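Questions fréquentes : la journée portes ouvertes de l'atelier Skerine

Je reçois tellement de messages sur la démo du robot joueur d'échecs que j'ai fini par tout rassembler sur une page. Bonne lecture !

C'est quand, et c'est payant ?
En décembre, de 14 h à 18 h, entrée libre. L'atelier est au fond de la cour Budanmont, la porte à côté des vélos.

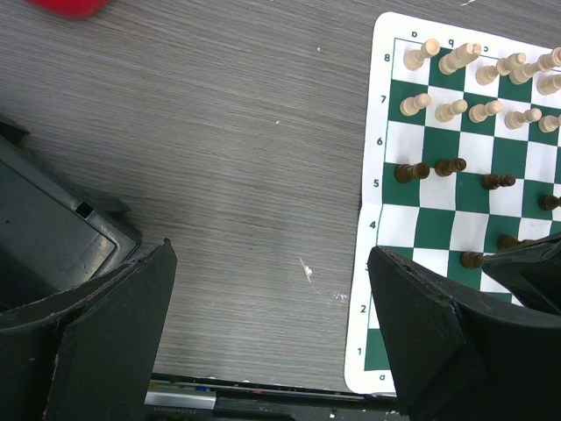 Faut-il savoir jouer aux échecs ?
Pas du tout ! Teodor commente chaque coup et moi je connais à peine le roque. Si vous voulez suivre quand même, les cases ont leurs lettres et leurs chiffres imprimés dans la marge blanche, et les pièces claires s'opposent aux brunes, on s'y retrouve vite. Une démonstration dure 25 minutes, questions comprises (et il y en a toujours).

Il ne fait que des échecs, ce robot ?
Non, Mercy Massawe prépare aussi des exercices de tri, avec des objets du quotidien. Une pomme rouge, un bac vert, ce genre de choses. Les petits adorent, ils encouragent la pince comme au stade.
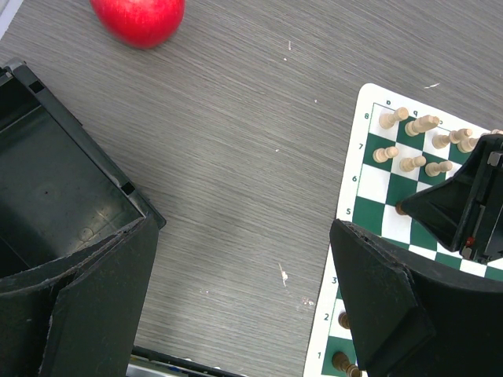
Photo : Mercy Massawe / Skerine

Peut-on venir en groupe ?
Oui, mais écrivez-nous avant. Nous prenons 5 personnes à la fois autour de la table, sinon ceux de derrière ne voient rien. L'an dernier nous avons eu 148 visiteurs dans l'après-midi, j'en ai encore mal aux pieds !

Est-ce que je peux toucher la pince ?
À l'arrêt, avec Teodor à côté, oui. En marche, on reste derrière la ligne jaune au sol, les adultes aussi. 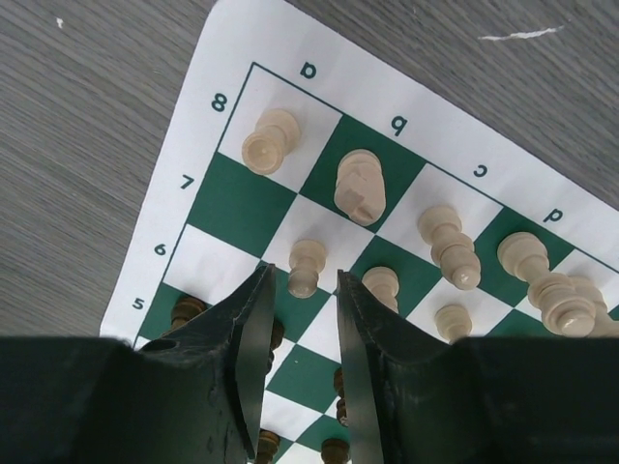
La pince ouverte au-dessus du plateau, côté tour et cavalier.

Et les photos ?
Autant que vous voulez, sans flash s'il vous plaît.

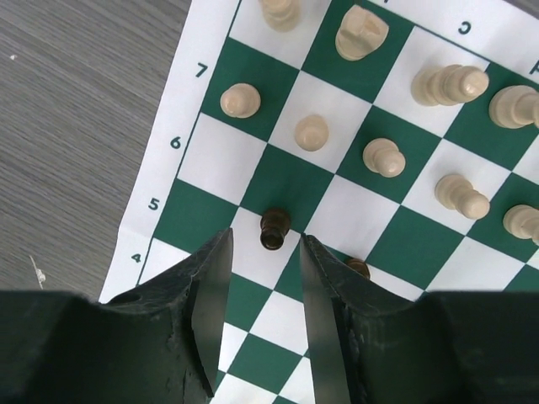
Comment venir, et où se garer ?
Le parking Šimek est à 600 mètres, et le bus s'arrête devant la cour. Pour un fauteuil roulant, passez par le portail de droite et sonnez, je descends vous ouvrir.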